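Ridel: Teaching a Gripper to Put Away a Vacuum
Student project report, shared workshop build
Submitted 4/7/19

Our group set out to build a hand-held gripper that records how a person does a chore, so the record could be used later to drive an arm. The pitch, which I signed, said a canister vacuum would be "a simple first object." I no longer believe that. I'm also not sure the project showed what the pitch said it would show, and I have tried to keep the two apart in this report.

The work was done at the Zuvov workshop, on the open floor between other people's machines. Rogério Trindade designed the housing and the pad. I did the recording software and most of the complaining.
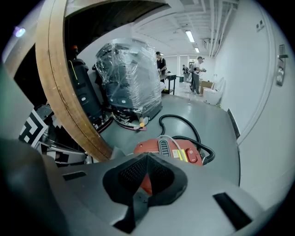 2. HARDWARE

The gripper has a grey molded plastic body with a dark rubber V-shaped pad in the middle. Rogério argued that a V would center a handle or a hose by itself. It does center a hose. On anything flat it touches at two edges, and we never measured how much grip that costs. The mesh insert was added in March, and our notes don't say whether it helped, so I make no claim for it.

Marker boards give the software a fixed reference in the room. They work as long as the camera sees them, and on a crowded floor that is a big condition.

The budget was 700 dollars. We stayed under it only by leaving out the second camera that the Holanda group had advised us to buy. I think they were right.

3. RECORDING

We made 19 recordings of the vacuum task. I threw out six of them for lost tracking before looking at anything else, and a stricter reader would probably throw out more. Most of the losses came when a wrist turned and the markers went out of view.

For comparison we also tried cube-shaped handles with markers printed on the faces, one per hand. The idea came from an older Eminano project report, which calls the method "solved." It gives no error figures, so I wouldn't lean on that word.

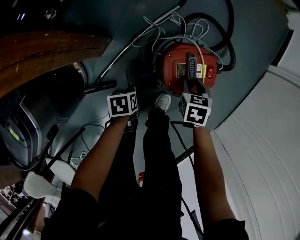
The cubes did track better when a hand turned – another face usually came into view. They also can't pick anything up, so a recording made with them says where the hands were and very little about what the hands did. Three of us went through the data separately and disagreed on when the task started. We should have written a rule for that before recording anything.

The hose is a separate problem. Neither tool records its shape, and the hose decides half of what a person does next.

4. WHAT I WOULD CLAIM

The gripper can be built on a student budget. The software keeps time properly. I would not claim that an arm could learn from this data, and we have not tried it. Rogério disagrees, and his section follows in the appendix.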